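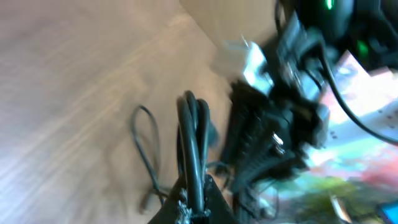

Page 22 of 34

Can a country pull its officials out of a games but still let the athletes go? How does that work

posted by krum_h in Sport and Politics, Saturday

Sorry if this has been asked, search is rubbish on here. Keep reading "diplomatic boycott" and I don't get what is being boycotted if the team still turns up. My dad says it's the same as 1980, my brother says it means nothing at all, and we've had this row over two dinners now. Specifically:

Who is it that stays at home? Ministers only, or the ambassador as well? And the team officials, coaches, doctors etc, are they counted as government?

Also can an athlete be stopped from going if they want to go. And does the host have to invite the politicians in the first place, or do they just turn up.

Am doing a short talk for the Fullthorpe evening class in December so would like to get it right. Not after opinions on who is in the wrong please, there's a whole other thread for that and it's horrible.

Thanks
Krum Halilović

5 replies, 3 shown

Vlasta Atanasov
member, 400 posts

Quick one as I'm on my break. Your dad is mixing up two things.

Full boycott = no team. That's 1980 in Moscow (the US and a good many others) and then 1984 in Los Angeles, when the Soviets and most of their allies stayed away. Athletes lost their one shot, a lot of them are still sore about it.

Diplomatic boycott = team goes, government guests don't. So no president or minister or royal in the posh seats at the opening ceremony. Competition goes on exactly as before. The point is the photo. Host wants pictures of world leaders clapping, you don't give them the picture.

Coaches, doctors, physios: not government. They belong to the national olympic committee or the sport's own body, and those are meant to be independant of the state. How independent in real life varies a LOT by country, I'd say that in your talk.

Ambassador is a grey area. Lives there already, so it's down to whatever the government says. Some say "no official representation" and that includes the embassy. You still get consular staff about the place in case somebody loses a passport or ends up in hospital, and that isn't counted as attending.

Invitations. For the Olympics it's normally the national committee that asks for its own politicians to be accredited, then the host sorts visas. So a government can say "we're not going" and the host can say "well nobody asked you", and both can be sort of true. Watch for that in the news reports, they muddle it all the time.

Can athletes be stopped? The committee enters them, you can't enter yourself. If the committee won't send a team you are stuck, mostly. In 1980 the British government wanted a boycott but the BOA sent a team anyway, some of them marching under the Olympic flag idea and not the union flag. Worth five minutes of your talk, people always like that bit.

Will try and find the book I had on it, green cover, lent it to someone.

Skevau
member, 35 posts

its all politics mate always has been. whoever tells you sport and politics dont mix is doing politics when they say it. when a country comes out and thanks another one for "keeping politics out" they are counting friends. look at who has loans and trade deals with who and you could write the list of guests yourself

no i dont have a source

Krasniqi
member

Agree with most of what Vlasta put. Couple of things to add, typing on a phone so bear with me.

Your brother's not totally wrong. A diplomatic boycott costs the government next to nothing, which is why they like it. No refunds, no angry swimmers on breakfast telly. Whether the host cares is another matter. Going by how cross the foreign ministry statements get, I'd say they care a bit.

There's also a third sort that people forget. Minister "can't attend" for diary reasons, or covid, or whatever. No announcement. Stays home, same empty chair, no row. Some countries send a very junior person instead and let everyone work it out. If your class wants something to argue over, get them to decide if that counts.

And the other way round: countries that make a big show of going. That's a message too. Leader flies in for the opening, has a meeting next morning, joint statement by teatime. The sport is almost by the way.

For reading, skip the Lasico pamphlet if somebody hands you it, half the dates are off. Old newspapers from January to July 1980 are better and the library card gets you in free at most places. Search "Moscow" and "team" or you'll get the weather.

Edit: Vlasta is right on the Olympic flag, I'd written something daft here and have taken it out.

krum_h

Brilliant, cheers both. Dad has gone quiet. Will use the 1980 bit and the diary reasons one. Vlasta if the green book turns up can you post the title

Vlasta Atanasov

Will do. Might be the weekend after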